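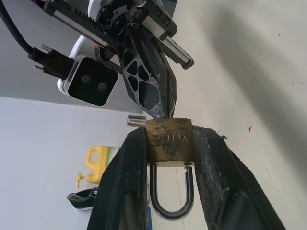
To the Secretary, Wisstead Meeting for Healing
From Seon-mi Ahn, Visitor
Concerning Ah-rin Ryu, of the Brelside house

I was asked to attend on Miss Ryu and to report whether her statement might be read at the March gathering. I attended on seven evenings and submit the following.

Miss Ryu is a bookbinder. Her right hand had been closed since the winter in which her brother, Won, left the house. Two doctors had examined it. The second told her that the tendons were sound and that she should go home and rest. She rested for a year, and the hand remained as it was.

She came to our Tuesday meeting on the advice of a neighbour and sat nearest the door. She did not ask for prayer. When the reader reached the verse concerning the withered hand, she left, and was found in the porch with her coat on. I walked with her as far as the bridge. She asked whether the man in the verse had been told to forgive anybody first. I replied that the text does not say so. She said that she had looked, and that it did not.

On my later visits we read together and kept silence for the time laid down in the Visitors' Guidance. I record that on the fourth evening she asked me to stop reading, and that I did so. She then spoke of her brother until after eleven. I have not set down what was said, as she did not give it for that purpose.

On the sixth evening there was a letter on the table, addressed in a left-handed script. It had no stamp. On the seventh it was gone, and she was making tea. She lifted the kettle with her right hand, poured, and put it down again. I made no remark. She passed me the cup and asked whether I took milk, although she had asked me this on every visit.

The form requires me to state the date of the healing. I am unable to do so. Miss Ryu, when consulted, said that she had noticed it while looking for a pair of scissors and had not thought to write it down.

She declines to have a statement read. She will attend in March and has offered to repair the hymn books, of which the blue ones are in the poorer condition. I recommend that the offer be accepted.

S. Ahn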